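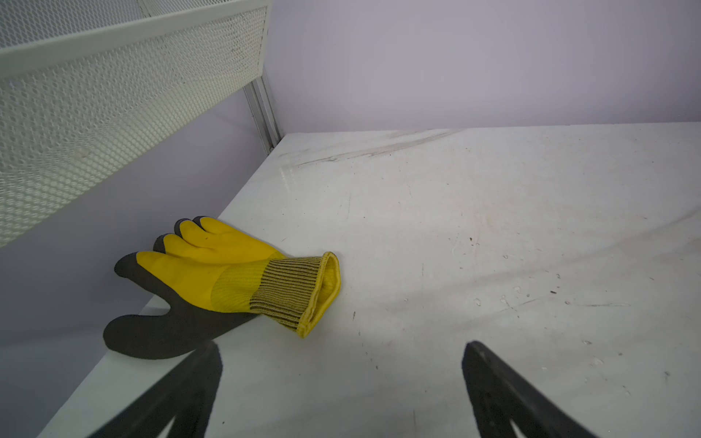 Figure 2. Coated work glove, yellow and dark gray, on a white tabletop.

4.2 Do listeners hear "honesty" in a confessional verse?

Music writing leans hard on the idea that a rapper becomes more honest as a career goes on. The early records are called guarded, the later ones are called open, and the change is put down to age, marriage or loss. We doubt that listeners can hear this change when the usual hints are taken away. Choi argues that they can, and that the signal sits in the voice itself: slower delivery, more breath, fewer doubled lines. The claim has been repeated often and tested very little.

Our listening panel was drawn from the Irnier message board, where members trade and rank rap albums. A total of 345 members finished the task. Each one heard 20 short clips with the beat removed and gave each clip a score for how personal it sounded. Half of the clips came from songs that reviewers had called confessional. The rest came from boasting songs by the same artists, recorded within two years of the first group. No titles or artist names were shown.

Scores for the two groups overlapped almost completely. Listeners who said they knew the song rated confessional clips higher, while those who did not know it showed no clear preference. This is what we would expect if people were scoring what they had read about a song. It is a poor fit for Choi's account, in which the voice should do the work for anyone.

We are wary of our own result as well. Removing the beat leaves traces, and several panel members complained that the clips sounded thin or watery. A voice treated this way may lose the very breath sounds that Choi cares about. Jui-lin Peng ran a smaller check in August with 50 listeners and untreated clips from the Kullutley sessions, for which separate vocal tracks exist. The pattern was the same, though a group of that size could easily miss a modest effect.

The Clumurdale ratings, often cited on the other side, do not settle the matter. Those raters saw the lyrics on the page while they listened, so any effect of the voice is mixed up with the words.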